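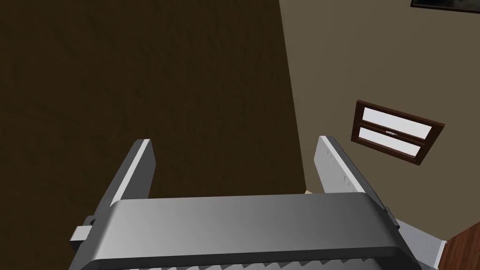
La oficina de Voltus ocupa la planta baja de un antiguo almacén de azulejos y, para ser la sede de una empresa de robótica, tiene pocos robots. Hay uno en una esquina, tapado con una sábana. El resto del negocio vive dentro de los ordenadores, donde no ocupa sitio ni hay que engrasarlo.

El producto se llama Trekden y es un servicio de simulación por suscripción: el cliente manda el modelo de su brazo, elige una casa virtual y pone a la pinza a practicar en ella antes de gastar un euro en vajilla. Su responsable de producto acepta hablar con la condición de que no salga su nombre. «No es por misterio», aclara. «Es que mi madre busca mi nombre en internet y luego me llama para preguntarme qué es un efector final».

Le pregunto qué compra exactamente quien paga. «Compra el derecho a equivocarse a oscuras», dice, y se le nota que la frase ya la ha usado en alguna feria. Insisto. Entonces baja el tono y se explica mejor: seis viviendas amuebladas, dos modelos de pinza listos para usar y una vista montada en la muñeca, que es la que más piden los clientes. «El brazo ve lo que vería en la vida real, o sea, sobre todo a sí mismo. Mucha carcasa gris, dos dedos planos y, detrás, un trozo de pared con una ventana. La gente que viene del cine se deprime».

Las ventanas, por cierto, no dan a ninguna parte. Son blancas y ya está. Un cliente reclamó un jardín. «Le preguntamos si su robot iba a salir al jardín. Dijo que no. Le preguntamos entonces para quién era el jardín, y colgó». El cliente renovó en diciembre, sin jardín.

Más discutible me parece el suelo. En la demostración que me dejan manejar hay superficies marrones tan oscuras que tardo en decidir si estoy mirando el suelo o una pared. El responsable lo admite sin pelear. «Los interiores son lo más flojo. La madera rojiza nos salió bien, con su veta. Lo oscuro está pendiente». ¿Pendiente desde cuándo? «Desde que lo oscuro existe».

La pinza, en cambio, está cuidada. Los cantos biselados recogen la luz, los dedos tienen grosor y el borde de la carcasa lleva unos dientecillos triangulares por los que pregunto tres veces. A la tercera me contesta que venían en el modelo original y que quitarlos habría abierto una reunión. Manejarla ya es otro asunto. Con el mando que incluye el paquete básico consigo abrirla del todo, cosa que celebro, y me paso un buen rato acercándola a un objeto que acabo empujando debajo de un mueble. «Eso también sirve como dato», me consuela. Sospecho que se lo dice a todos.

El precio es de unos 2000 euros al año por puesto, soporte incluido. El soporte, según él, son seis personas; según la ingeniera que pasa a por café mientras hablamos, son seis personas «contando al becario y a quien coja el teléfono». La competencia más directa es Lastlow, que cobra menos y entrega habitaciones sin cuadros en las paredes. Lo del cuadro parece una tontería y aquí se lo toman muy en serio. «Una casa de verdad tiene cosas colgadas, marcos torcidos, rodapiés. Si entrenas en una caja vacía, el robot se asusta al ver un bodegón», dice. Le pregunto si eso lo han medido. «Lo hemos visto», responde, y cambia de postura.

Entre los clientes que se dejan citar está Akinola, una firma que prepara brazos de asistencia para cocinas adaptadas. Su directora técnica, por teléfono, es menos poética. «Nos ahorra romper cosas. La física del contacto es correcta con objetos rígidos y un desastre con los trapos. Para los trapos seguimos teniendo trapos». ¿La recomendaría? «A quien tenga paciencia con los menús, sí».

Los menús merecen queja aparte. Para cambiar de la vista de muñeca a la vista general hay que pasar por una pestaña llamada «Varios», y el botón de reiniciar la escena está pegado al de borrar el proyecto. El responsable asegura que ahora sale un aviso de confirmación. Lo pruebo -- sale, en efecto, en coreano.

«Eso es de esta mañana», dice, y se lo apunta en la mano.

Antes de irme pregunto por el robot de la sábana. Me cuenta que lo usan para comprobar que lo aprendido en Trekden funciona fuera, con mesas que cojean y enchufes donde no tocan. ¿Y funciona? «Con las tazas, bastante bien. Con la puerta de la nevera estamos en conversaciones». Pido verlo en marcha y me ofrece una fecha en la agenda: el 14/05/2026, a primera hora, si para entonces ha llegado el cable.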